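Section 4. Setting Up the Tusura Ironer and Pressing Flat Linen

This section covers placing the ironer, fitting the roller cover, first heating, and everyday pressing of tablecloths, sheets, pillowcases, and napkins. If your ironer came with the Arruda folding stand, put the stand together first using the sheet packed with it, then come back to this page.

Read the safety section before you plug anything in. Keep this guide near the ironer so that anyone who uses it can find it.

4.1 Choosing a place

The ironer needs a level floor or a sturdy table and a grounded wall outlet of its own. Do not use an extension cord or a power strip. Leave 50 cm of clear space behind the roller so that long pieces can come off the back without bunching up against the wall.

1. Set the ironer on the stand or table with the control panel facing you.
2. Check that all 4 feet touch the surface. Turn a foot clockwise to lower that corner and counterclockwise to raise it.
3. Press down on each end of the housing in turn. If the ironer rocks, adjust the feet again.
4. On the Arruda stand, push both locking levers down until they click.
5. Place a chair where you can reach the whole width of the roller without leaning over the heated shoe.

Note: The foot pedal cable exits on the left. It can be run under the housing to the right if that suits you better. Clip it into the channel so it does not lie where you will put your feet.

Caution: Do not set the ironer under shelves or curtains. Steam rises from damp linen for the whole time you are pressing.

4.2 Fitting the padding and cover

The roller ships bare. The padding and the cotton cover are in the flat bag at the bottom of the carton, along with 2 drawstrings and a threading hook. The ironer must be unplugged and cold for this job.

1. Lay the padding over the roller with the fuzzy side down. Line up its short edge with the mark stamped on the metal.
2. Turn the roller by hand, using the wheel on the right end, and let the padding wind on. Keep it square. If it starts to creep to one side, unwind it and begin again.
3. Wind the cover on over the padding in the same direction. The loose end of the cover must trail away from the shoe, or it will catch and wrinkle when the roller turns.
4. Thread a drawstring through each hem with the hook.
5. Pull the drawstrings snug and tie a bow at each end. Tuck the bows inside the roller ends.
6. Turn the roller through one full turn by hand and look for ridges.

A new cover loosens during the first few sessions. Tighten the drawstrings after the first use and again whenever you see slack. Extra covers are sold in the same width as the original. Do not trim a wider cover to fit, as the cut edge will fray into the bearings.

4.3 First heating

Heat the ironer once without linen before regular use. A protective coating left on the shoe from the factory may give off a smell and a little smoke. Open a window.

1. Plug in the ironer and turn the main switch on. The red light comes on.
2. Set the heat dial to Cotton.
3. Leave the shoe in the open position until the red light goes out.
4. Press the pedal and run a clean, dry rag you do not care about through the roller. Repeat with a fresh part of the rag until no mark comes off on it.
5. Turn the main switch off and let the ironer cool fully with the shoe open.

Caution: Never leave the shoe closed against a roller that is not turning. The cover will scorch, and the padding under it can be damaged even if the cover looks fine.

4.4 Preparing the linen

Most trouble with pressing comes from linen that went in too dry, too wet, or crooked. Wash cotton tablecloths and sheets at 40 °C or as the care label says, and take them out of the washer as soon as it stops. Creases set while a load sits in the drum.

Linen should feel cool and slightly damp through its whole thickness, with no wet patches. Hems and seams hold more water than the rest, so check those with your fingers. If a piece has dried out, sprinkle it with clean water, roll it up, and leave it in a closed plastic bag until the damp has spread evenly. For large tablecloths, prepare them in the evening and press them the next morning.

1. Sort by fabric. Press the pieces that need the lowest heat first and work up.
2. Shake each piece out by two corners.
3. Pull the corners square. Tablecloths washed with a heavy load are often stretched on the diagonal, and a firm tug on the opposite corners brings them back.
4. Smooth the hems flat with your hands.
5. Remove pins, table clips, and anything with a hard edge. Buttons may pass through if they lie flat and face the roller, but metal snaps may not. 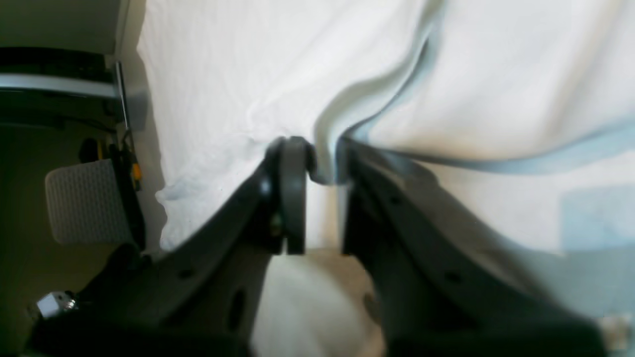 Figure 4-1. White cloth gathered at a fold.

Loose folds like these press in as sharp creases if they reach the shoe, so open the cloth out across the full width before you feed it.

Starch is optional. If you use spray starch, let it soak in before pressing, and wipe the shoe down when you finish. Starch that builds up on the shoe turns brown and will come off on white fabric sooner or later. Liquid starch added to the final rinse gives a more even finish on large pieces.

Note: Do not starch pieces you plan to store for a long time. Stored starch yellows along the fold lines.

4.5 Pressing a tablecloth or sheet

Sit so that your hands can rest on the feed table in front of the roller. Your foot should reach the pedal without stretching. A light press turns the roller and closes the shoe. Letting go stops the roller and opens the shoe.

1. Turn the heat dial to the setting for your fabric and wait for the red light to go out.
2. Fold the tablecloth in half lengthwise, right side in, if it is wider than the roller. Match the hems first and smooth toward the fold.
3. Lay the short end on the feed table with the edge just touching the roller.
4. Press the pedal. As the cloth is drawn in, guide it with flat palms, moving from the center out to the edges.
5. Keep your fingers behind the guard bar at all times.
6. Stop when you see a crease forming. Let go of the pedal, pull the cloth gently back, smooth it, and start again.
7. Let the pressed end slide down behind the roller onto a clean towel or a table.
8. Turn the cloth over and run it through a second time if the inside half still feels damp.

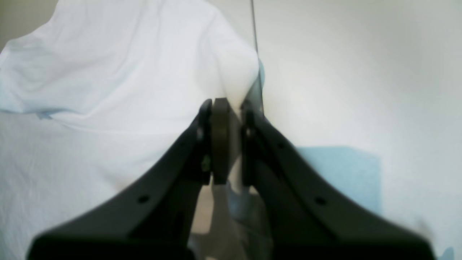
Feed different parts of the roller as you go. If you press a stack of napkins in the middle every time, the center of the padding flattens and stays damp while the ends run hot. Put the first napkin at the left, the next at the right, and so on.

For embroidered pieces, place the stitching face down against the roller so that it sinks into the padding. Lace edges go in last, pulled out to their points by hand before they reach the guard bar.

Round tablecloths are slower. Fold the cloth in half, feed it from the folded edge at a slight angle, and turn it a little with each pass. The middle will be pressed more than once, and it will do no harm if the heat is set one step lower than usual.

Pillowcases go in closed end first. Feeding from the open end traps air, and the air comes out as a row of small pleats near the seam. Fitted sheets can be done too, with the corners tucked into each other, but the elastic should stay off the roller.

4.6 Airing and folding

Linen that comes off the roller is still holding some moisture even when it feels dry. Hang it over a rail or the back of a chair before you fold it. Folding too soon leaves soft wrinkles and can cause a musty smell in the cupboard.

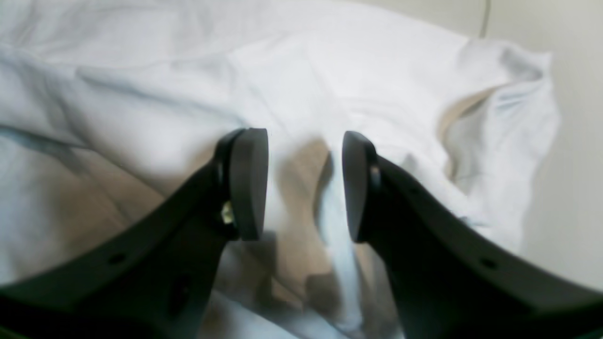 Fold along the lines you want to see on the table. A tablecloth folded in thirds lengthwise shows two lines running down the table, and one folded in half shows a single line in the middle. Long cloths can be rolled on a cardboard tube if you have the storage space, which saves pressing again before use.

Change the fold lines a few times a year on pieces you seldom use. Old linen wears through at the folds first.

4.7 Shutting down

1. Turn the heat dial to Off and keep the roller turning, with the last piece of linen or a dry towel on it, until the shoe has cooled below the mark on the gauge.
2. Let go of the pedal and check that the shoe is open.
3. Turn off the main switch and unplug the ironer.
4. Wipe the feed table with a dry cloth.
5. When the ironer is fully cold, fold up the feed table and put on the dust cover.

Caution: The shoe stays hot enough to burn skin for a long while after the switch is off. Keep children and pets out of the room until it has cooled.

4.8 Common problems

Linen comes out damp. The heat is set too low, or the piece was too wet going in. Press it again and dry the rest of the load a little longer.

Linen pulls to one side. Check that the cover is wound on square and that both drawstrings are equally tight. Check the feet as well.

Brown marks on white pieces. Clean the shoe with the Trurnanell cleaning stick while it is warm, following the directions on the wrapper. Run a rag through several times before going back to good linen.

Roller stops while the pedal is down. The overload switch has tripped. Turn the hand wheel to free the cloth, open the shoe, and wait for the motor to cool. Press the reset button under the right end of the housing.

Cover wrinkles after every session. It has been wound on in the wrong direction. Go back to 4.2, step 3.

If the red light does not come on at all, try the outlet with a lamp. If the lamp works, stop using the ironer and contact Sadico service with the serial number from the plate on the back.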